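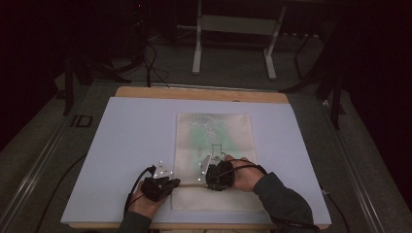
Skuldale Fire Lookout: A Visitor Poster in Two Layers
Final project report, Printmaking and Local History
28 August 2020

1. What we set out to do

The assignment was to make a poster for a local site that has no poster. Skuldale has a great many sites with no poster, mostly for good reason, but the old fire lookout on the ridge seemed worth the trouble. It was in use for 16 summers and has been a place to eat sandwiches ever since.

Our plan was a sprayed color background with the lookout drawn over it in a single dark line. We promised three designs in the proposal. We finished two.

2. Research

The town library keeps the lookout's daily logs in a box marked Amis, after the ridge road. We read all of July for three different years. A typical entry gives the wind, the visibility and the state of the stove. The stove gets the most space. One July contains a single fire report, which was later corrected to "fog."

We had hoped for drama to put in the poster text. In the end the text says "Skuldale Lookout, Open Dawn to Dusk," and we stand by it.

3. Paper and paint

We tested two papers. The Valtska sheet was heavier and stayed flatter, but it swallowed the paint and turned every green into the same green. The Metwally sheet was cheaper and kept the soft edges we wanted, at the price of wrinkling if anyone looked at it firmly. We went with Metwally and told ourselves the wrinkles were weather.

Spraying took longer to learn than drawing. Held too close, the can makes a puddle. Held too far away, it makes a faint opinion. We settled on short passes from arm's length, with a long wait before adding any line work - a wait we skipped twice and regretted both times.

4. Results

The first design shows the lookout from the trail and the second shows it from the parking lot. Visitors at the end-of-term show preferred the parking lot, possibly out of loyalty. The town has some 3,000 residents, and we would guess that most of them know the building from that side.

The lettering is the weak point. It was cut by hand and the word "Dusk" leans.

5. What we would change

Cut the stencil for the letters before the last week. Buy more green. Ask the library about copying fees at the start, as ours came out of the paint budget and the third design went with them.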